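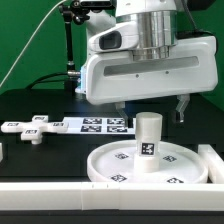

Trevaskis, a booking software company used by small inns and guesthouses, will let owners take deposits directly through their own websites starting in December. Until now, properties on its basic plan could accept booking requests online but had to call or email guests to collect payment.

The new feature was tested over the summer at 73 properties, most of them with fewer than ten rooms. During the trial, guests made 2,105 direct bookings with a deposit paid at the time of reservation.

"Owners were losing bookings between the request and the phone call," said Liya Shiferaw, product manager at Trevaskis. "A guest who has to wait until the next morning will often book somewhere else that night."

Owners can set the deposit as a flat amount or as a share of the first night's rate. They can also choose how close to arrival a guest may cancel and still get the money back. Refunds are sent to the original card and usually take 3 business days.

Trevaskis will charge 2 percent on each deposit, on top of normal card fees. There is no charge on the balance if the guest pays at the front desk.

Abenezer Yimer, who runs a six-room inn and took part in the trial, said the setup took him an afternoon. He said he would like to see separate deposit rules for holiday weekends, which the system does not yet allow.

Shiferaw said seasonal rules are planned for next year. Properties on the basic plan will see the deposit option in their account settings once it is available. It is turned off by default.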